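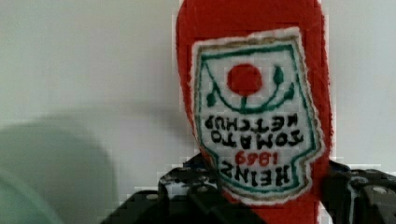 Enero, viernes
Por Arlindo Mendonça, para la lista Cocinita y Juego

¡Hola a todas y todos! Contesto a Everaldo, que preguntaba por los juegos de comida de tela y plástico. Copio su mensaje para que no haya que buscarlo:

> Arlindo, ¿al final con qué te quedaste para el rincón de cocina? En Kavden tienen un lote
> por 700 pesos y no sé si vale la pena. Mi miedo es que el plato grande se coma toda la mesa.
> Un abrazo, Everaldo Damasceno

Pues mira, el ketchup es lo que más me gusta de todo, con su tomate en la etiqueta (qué quieres, me recuerda a las meriendas de mi abuela). Es rojo, enorme al lado de las frutas, y los niños lo ven desde la puerta.

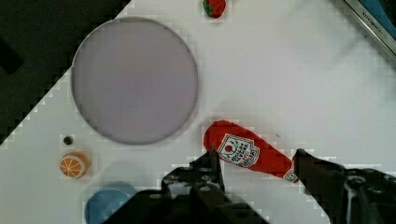

Lo del plato te lo confirmo: ocupa bastante. Yo lo pongo al fondo, lejos del borde donde se sientan los chicos, y así queda sitio para trajinar delante. El hornito va a un costado con la puerta mirando hacia adentro, porque si no se pasan el día dando la vuelta a la mesa para abrirlo.
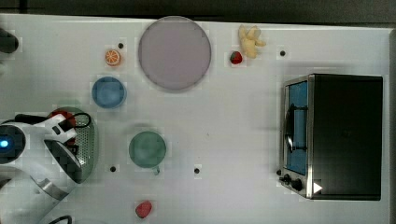 Boletín de la lista, n.º 5

Sigo. El colador verde lo uso como cesta de la compra y funciona de maravilla, mejor que las bolsitas que traía el lote de Zustdale, que se me descosieron enseguida. Con cualquier cosa roja dentro ya se arma la venta de tomates. 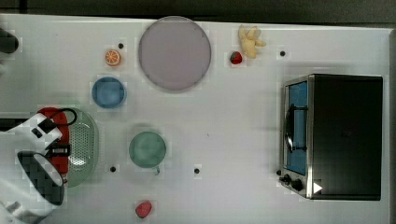

En cuanto a la fruta, yo empezaría por pocas piezas y bien distintas. A mi grupo le doy formas que no se confundan: los plátanos en racimo, la fresa con su gorrito verde y la media naranja, que va con los gajos hacia arriba y siempre acaba servida en el tazón azul. La taza verde clarito la dejo también, para el que prefiere poner una cafetería. ¿Tú tienes tazas, o te mando un par de las mías?

Si vas a Kavden, pregunta si venden las piezas sueltas, que yo el lote entero no lo compraría. ¡Y cuéntanos!

Arlindo

Contacto: escribir a la administración de la lista | © Cocinita y Juego | Volver arriba

Mensajes recientes
Manteles lavables: ¿Purnmont o Evangelista?
Re: Cómo guardar las frutas de tela
Busco colador de juguete, mensaje 2622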